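## About Prellmont

Prellmont writes storage and care sheets for tableware used in small shared kitchens. The office opened with 12 sheets and now maintains 489, covering plates, mugs, racks and countertop appliances. 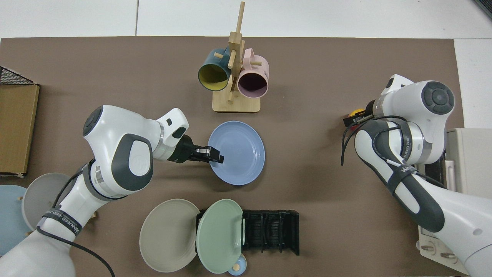 **Jucélia Lins**
Technical Editor

Each sheet covers one storage method. Plates go in slotted racks, on edge. Mugs hang by the handle from a mug tree. Sheets are reviewed every August.
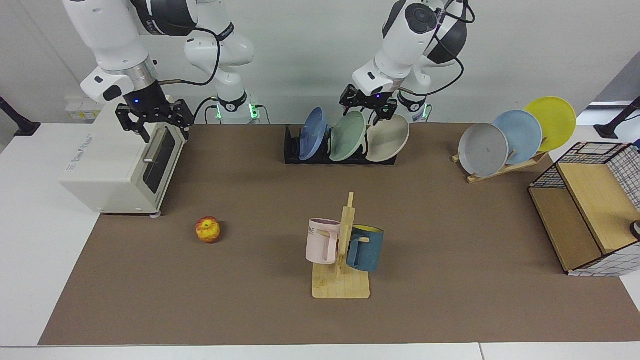 My own work is the layout sheets, which set clearances on a shared counter. Heat sources are placed first, then storage. A toaster oven at one side and a dish rack at the back center, with the mug tree nearer the front, is a layout covered by sheet 34. Corrections go to Nele Kleinschmidt, who issues revisions.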